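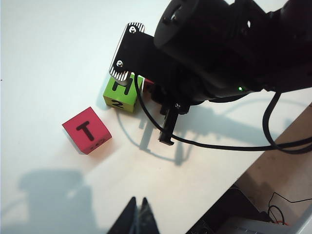
I finally saw Flosholm last night, on the small screen at the Rusu, and I liked it more than I thought I would. It was made in 1971 and has been out of sight for most of the time since, apart from a few late showings on television. The titles come up one word at a time in thick black capitals with rounded ends, very like the T on top of the red foam cube, and they stay up long enough to read twice. After that there is no music until a man gets off the ferry with his suitcase.

The man is an insurance clerk sent to an island to find out why a cannery burned down. Everyone he meets gives him a different time for the fire. He writes it all down in a notebook and we get to see the pages, with his crossings out. A lot of the first half is him walking between houses, and I can see why people have called it slow. I didn't mind. The houses are all different inside and you learn a fair bit from the kitchens.

It changes at 54 minutes. I know the time because I looked at my watch, thinking we must be near the end, and then the clerk opened the door of the ice store and I didn't look again. I won't say what he finds. The sound drops out almost completely for that part and the woman in front of me stopped eating her crisps.
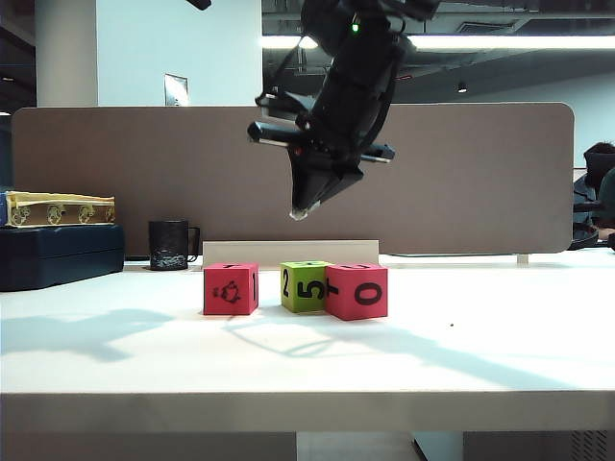 What I was less sure of was the ending. The clerk gets back on the ferry and we see him decide what to put in his report, but we don't see the report. I'd have been happy with that if the film had left it there. There is then a short scene in an office on the mainland, five minutes or less, where two of his managers talk over the whole case and tell us what to think of it. It feels as if it was added later by someone who was worried. The lighting doesn't match and one of the managers has a different haircut from the one he had at the start.

The print was from Jarkura, who also put out Diltier last year. That one I found hard going, with the colours very faded and the subtitles running off the bottom. Flosholm looks much better. There is a bad scratch through the ferry scenes and the second reel jumps a little, but the greys of the harbour are lovely and the subtitles are a decent size.

There were some 3 rows filled. The Rusu is showing it again in August as part of a double bill, and I'd go for the second half of it alone. Take a jumper as the heating was off and the seats by the side door get a draught.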